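Call for participants: domestic workers' contracts, read by the people who sign them

Prundden is looking for 77 people who clean, cook or care in private homes in a country they were not born in. We want to know whether the model contract brought in last March has changed anything. We have our doubts.
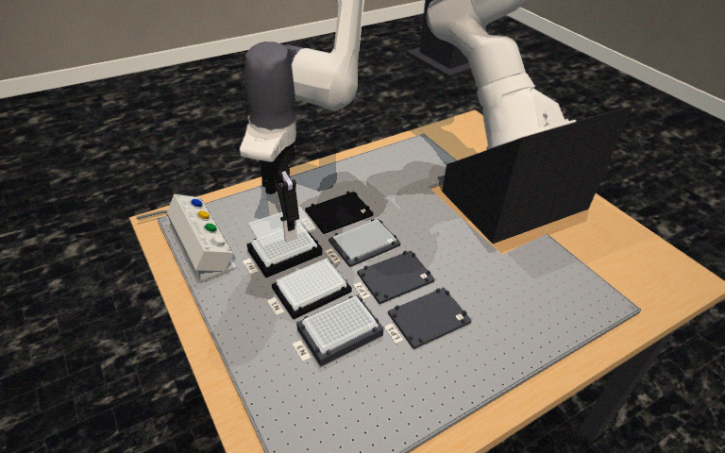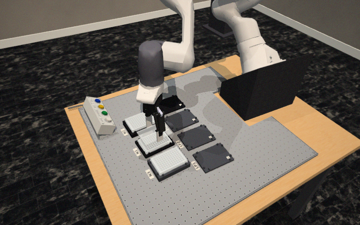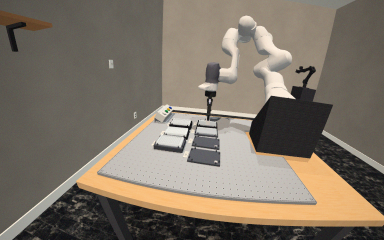
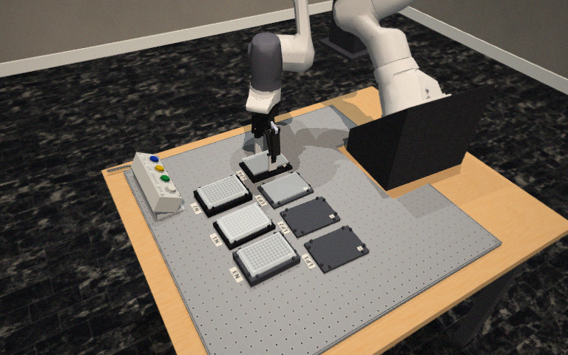 Why we are asking

The model contract promises paid rest days, a written notice period and no holding of passports. Ministries like it. It has been praised at two conferences, neither of which had a domestic worker on the platform. Of the 157 people who rang our advice line last year, most had never been shown a copy in a language they could read. Perhaps they were unlucky. We would like to find out.

Who can take part

You are over 18 and have worked in a private home for at least three months. Your papers do not matter to us and we will not ask to see them. Agency staff are welcome, but agencies may not put people forward.

What it involves

Two conversations of an hour each, by phone or at our Tevach office, any time up to 9 pm. Interpreters are paid by us. You will get your travel costs and a shopping voucher. We can't promise that the findings will change the law, and you should be wary of any study that does.

How to apply

Ring or text the advice line and ask for Duván Ayala or Quang Thân. A first name is enough. Please don't send your contract until one of them has spoken to you.

Places close at the end of May.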